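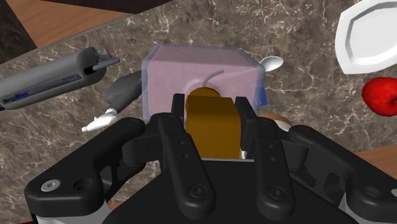
Home | About | Fees | Guides | Contact

Search this site... Go

About Varnwood

September, by Daryna Palamarchuk

Varnwood is a retirement planning firm with 3 people and one decent coffee maker. Sirkka Hämäläinen started it after reading her own 401(k) paperwork twice and understanding it less the second time.

We charge a flat $3,000 for a full plan. No commissions, no steak dinners. Most clients find us around 55, when a rollover letter lands and the word "penalty" catches their eye. Bring the letter. Bring the shoebox too, if there's a shoebox. Sirkka likes those.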